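Shop > Kitchen > Dish Racks > Vetix Peg Rack

Home Racks Boards Trays Sale Contact

Vetix Wooden Peg Dish Rack
Item 644

I've had this rack next to my own sink since March and I'm still so fond of it! It's two slatted wooden rails with rows of upright pegs, so plates stand up straight and don't lean on each other. Mugs can go upside down right over the pegs (mine usually do). It's 16 inches long and 5 inches high – small enough to leave out all day, even with a big cutting board hogging the counter.

Wipe it down with a damp cloth and please keep it out of the dishwasher. I rub a little oil into mine when it starts to look dull.

Orders in before 12 noon ship the same day. Bowl, mug, board and tray are not included.

Print this page | E-mail to a friend
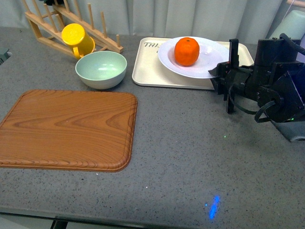 Peg rack with a yellow mug, behind the green bowl and cutting board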